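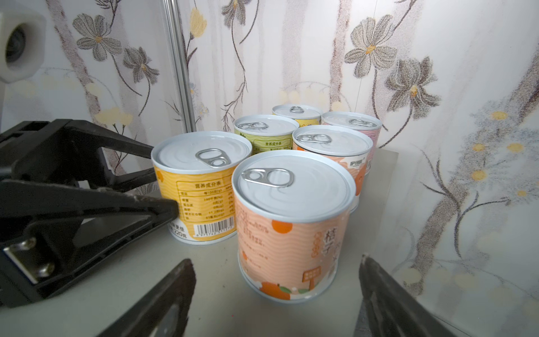 In Praise of Tinned Fruit

I grew up thinking tinned fruit was what you ate when the real fruit ran out. My grandmother kept peaches for emergencies and my mother kept none at all, and I carried that snobbery around until I moved to Nandulora, where the nearest decent orchard is 118 kilometres away and the winter mandarins taste like wet cardboard. Then I bought a tin of tangerine segments on a whim, ate the lot standing at the sink, and went back for more the next morning!

I love everything about them. I love the ring-pull, and the small sigh as the lid gives. I love that the segments come already peeled, without one thread of pith, a job I would never do for myself in a hundred years. And I love the labels — peach, lime, lemon yellow, baby pink, each with its little fruit drawn on by somebody who plainly enjoyed the work. Put a few together and you have more colour than most kitchens manage all year.

Which brings me to my real argument. Get them out of the cupboard!

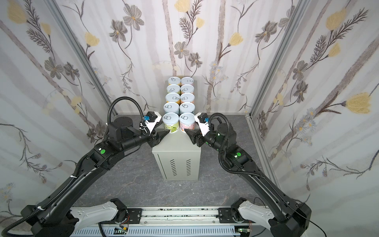 Two columns, running front to back, is my favourite arrangement. It suits a narrow surface, you can reach every tin, and there's something deeply cheering about a double file of shiny lids. My neighbour's family favours the pyramid, and I've tried it, but you always want the flavour at the bottom. Rows are kinder. Take one from the front, shuffle the rest forward, and you have played shop for ten seconds before breakfast.

It doesn't need a proper shelf, either. Any flat top will do, and I'd sooner see tins on an old metal box against flowery wallpaper than hidden behind a pantry door in the dark. I once kept mine on top of the piano. They rattled in the low notes and I didn't mind a bit.

Yes, it gets messy. You go looking for the pink one, half the display ends up on the floor, and you have to build it all over again. I count that as part of the fun.

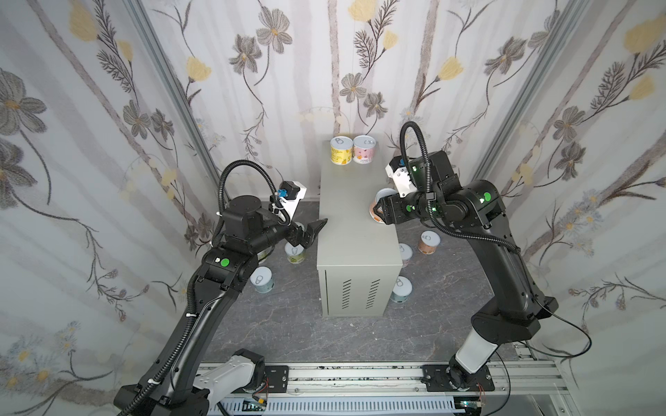

What to do with the syrup

Please don't tip it out. I freeze it in a shallow tray and scrape it with a fork, 3 times over an afternoon, and it makes a lovely rough ice for hot evenings. Or pour 100 mL over a plain cake while it's still warm from the oven. The cake will look drowned. Leave it overnight and try again.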